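7 Feb 2019

Wholegrain mustard, batch 3913

Opened the crock from December. It has stood in the cold room the whole time, apart from the two days when the fridge unit was being mended and everything went into the pantry. I can't say whether those two days made any difference. Writing it down in case.

Recipe as before: brown and yellow seed, half and half by weight, Vidmar cider vinegar, water, salt, a little dark sugar. No turmeric this time. The seed is the new sack from Skuser. The old batch to compare against is 3599, made with the last of the previous sack, and there are still a few jars of it on the top shelf.

Smell on opening was clean and sharp, a bit like horseradish. Slight liquid on top, pale brown, stirred back in without trouble. Colour is duller than 3599, more grey-brown. That will be the turmeric. I don't mind the colour but it looks a bit like wet sand in a clear jar and I expect someone will say so.

Texture: too coarse straight from the crock. The brown seeds have swelled but many have kept their skins whole, so you get a spoon of little beads in vinegar and it slides off the bread. Ran half of it through the Plerka mill on the widest setting. Much better. Second pass on the next setting down took it too far and it started to go pasty and warm, so I stopped and put that bowl aside for the glaze test.

Note for next time: let the mill rest between passes. The stone housing was warm to the hand after the second one, and warm mustard loses its bite. We knew this already from the autumn and I did it anyway.

Tasting, mid-morning, on plain white bread and then on boiled potato:

Straight from the crock: hot at the front, bitter at the back, vinegar a bit loud. Salt about right.

One pass: heat comes slower and lasts longer. Bitterness nearly gone after the first mouthful. This is the one.

Two passes: flat. Tastes mostly of vinegar and sugar. Fine for cooking.

3599 for comparison: softer all round, sweeter, more yellow. It has had longer in the jar, so not a fair test. I would still pick the new one for cold meat and the old one for a cheese sandwich.

I wrote after the last lot that the sugar should come down. Now I am less sure. With the Skuser seed there is more bitterness to cover, at least this early on, and taking sugar out might leave it harsh. Leave the sugar alone until the jars have had a month and taste again.

Vinegar. The Vidmar has changed its label and I wondered if it had changed inside as well. Put the last of the old bottle and some of the new one side by side in two cups. The new one seems rounder and smells more of apple. It may only be that the old bottle had been open since the summer. Not worth chasing unless the next bottle is different again. 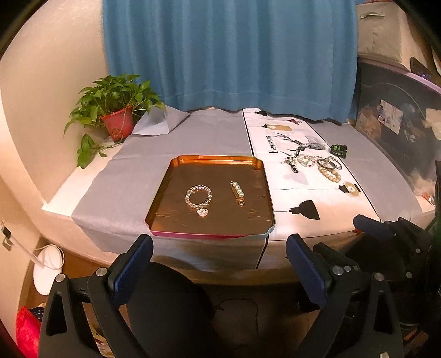

One reply to the morning's tasting notes, left on the sheet by the sink, was that the single pass is still too rough for anyone who wants to spread it thinly, and that the bitterness had not gone at all, it had only moved to the end. The same note asked for a jar to be kept out of the fridge for a week to see if it mellows faster.

Fair enough on the bitterness. I went back to it after lunch with a clean mouth and could find it again, mostly on the potato, hardly at all on the bread. Butter hides it completely. I should stop tasting mustard on buttered anything.

I don't agree about the texture. A wholegrain mustard ought to have grain in it, and people who want it smooth can have the smooth one. But the skins are a real complaint and I think they come from the soak, not the mill. Going back through the pages, the seed for 3599 was soaked in the vinegar and water together before the salt went in. For this batch the salt went in at the start, to save a step. Salt in early may keep the seed tight. Easy to check with two small bowls.

Have put one jar on the shelf over the radiator pipe as asked, lid on, marked with a cross in pencil.

Jars

Used the small Priseck jars with the gold lids. They hold less than I thought. Filled to the shoulder they take 99 g of the one-pass mustard, and if you push it down with the back of a spoon and fill to the thread, around 104 g. The second way looks better on the shelf because there is no gap under the lid, but it leaves mustard on the thread and the lids come up sticky. Fill to the shoulder and tap the jar on a folded cloth to bring the air out.

Air pockets are worse with this batch than with the smoother ones. They show as dark slots against the glass. A thin knife down the side clears them. A skewer just makes a hole.

The seals popped down on all but one. That one had a seed on the rim. Wiped, fresh lid, still didn't go down, so it is in the fridge door for us to eat.

Labels: old stock says "with turmeric". Needs striking out by hand or new ones printing. I would rather print. Also the ingredient order wants looking at, as there is now more vinegar than yellow seed by weight, and I think the sheet still has it the other way round.

Glaze test

Took the two-pass bowl and mixed it with honey and a spoon of the new vinegar, brushed it on carrots and parsnips, hot oven. Good on the parsnips. On the carrots it was too sweet and caught at the edges before the middles were soft. Better to roast them most of the way and brush it on late. The seed goes nutty in the oven and there is no bitterness left at all, so a batch that comes out harsh needn't be thrown away.

Tried a bit of the same glaze cold, let down with oil, as a dressing on shredded white cabbage. Thin at first, then thicker as it stood. After an hour it was clinging well and the cabbage had softened. Wants more salt. Would do this again.

To do

Two-bowl soak test, salt early against salt late, same seed, same vinegar, same place in the cold room.

Ask Skuser whether the brown seed is the same grade as the last sack. It looks smaller to me and the bag doesn't say.

Clean the mill properly, stones out. There was still old yellow paste behind the hopper.

Taste the radiator jar against a cold one at the end of the week, on bread without butter.

Order labels. Order lids as well, the gold ones are down to the last sleeve.

Crock is washed and upside down on the rack. Don't put it away until the rim is dry, it went musty last time.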